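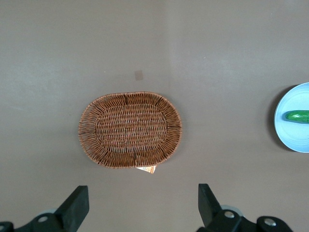 What does Perken do?

Perken is the planning layer that sits between your perception model and your arm controller. You hand it a list of objects with poses and a goal in fairly plain terms, such as "cucumber in basket," and it hands back a timed sequence of arm and gripper motions, along with the reasons it turned down any others it tried on the way.

Do I need a depth camera?

You can get by with a single color camera at the wrist, and plenty of our users do. Depth helps with deep containers and with anything shiny, so if you already own a depth camera, by all means plug it in! Set the source in the Ploltent config file and restart the planner.

Why does my planner refuse to reach into a basket?

We get this one a lot, and it nearly always comes down to the collision shape. By default a container is loaded as one solid lump, which is safe but leaves nowhere to put anything. Switch the shape to "open" and give it a rim height. Linnea Midtbø wrote a nice long note on woven baskets, where gaps in the rim can confuse the segmenter, and you'll find it in the docs under Containers.

How fast does it replan?

On our bench machine a fresh plan takes 82 milliseconds, and an update to an existing plan takes less. If you're seeing more than 200, have a look at how many candidate grasps you're asking for (people tend to turn that up on their first afternoon and then forget all about it).

Can I test without hardware?

Of course, and we'd encourage it. The simulator ships with 105 tabletop layouts, and the nightly test suite runs 1,261 short pick-and-place tasks against them. You're welcome to run the whole suite yourself, though a laptop will be busy for a good while.

My object poses jump between frames. Is that a Perken problem?

Usually it's coming from upstream. Turn on the pose filter first, then check your hand-eye calibration, and if things are still jumpy after that, send a log to Josphat Mohamedi on the support list. Please include the config file, as he'll only have to write back and ask for it.

Which version should I install?

The September release, unless you're tied to the older gripper driver.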